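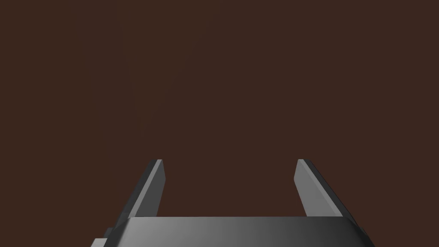 Skustbridge library is finally getting its Sunday-best back

I popped into the Skustbridge library yesterday arvo to return two very overdue crime novels (sorry, Stirnden Council) and came out with actual news, so I'm counting that as work.

The reading room is reopening in July. If you grew up around here you'll know the one I mean, up the back past the large print, with the tall windows and the radiator that used to clank right when you got to the good bit. It's been shut for 14 months while they sorted out the roof, and I've missed it more than I thought I would.

Torquil Pringle, the branch manager, let me have a sticky-beak behind the plastic sheeting. The ceiling's done, the new lights are in, and the old honey-coloured floorboards have been sanded right back. They've come up beautifully! He made me take my shoes off, fair enough.

The bigger story, for me anyway, is the local history collection. Before the works started it lived in cartons in the basement and you had to book ahead and hope for the best. Now all 3167 items are going upstairs on open shelves, where you can wander in and pull something down. There are old footy programmes, parish newsletters, a whole run of school magazines and a good stack of recipe booklets put out by the ladies of Lund Street (I've already got my eye on a lemon slice).

"People kept telling us they didn't know we had any of it," Torquil told me. "Well, fair call. It was under the stairs."

He's also after help with names. The collection includes 421 photographs of the town with nothing written on the back, mostly picnics and street parades by the look of the ones I flicked through. There'll be folders of copies at the front desk from opening day, with pencils and slips of paper, and if you spot your nan or your old teacher you just jot it down and pop it in the box.

Opening hours will be the same as the rest of the building, with one late night a week until 8 pm. The cafe cart is coming back too, parked near the bike racks, and yes, I did ask about the cheese scones. They're still in talks.

Loans from the history shelves won't be allowed, but you can copy pages at the desk for 20 cents each. Bring coins, the card reader's still playing up.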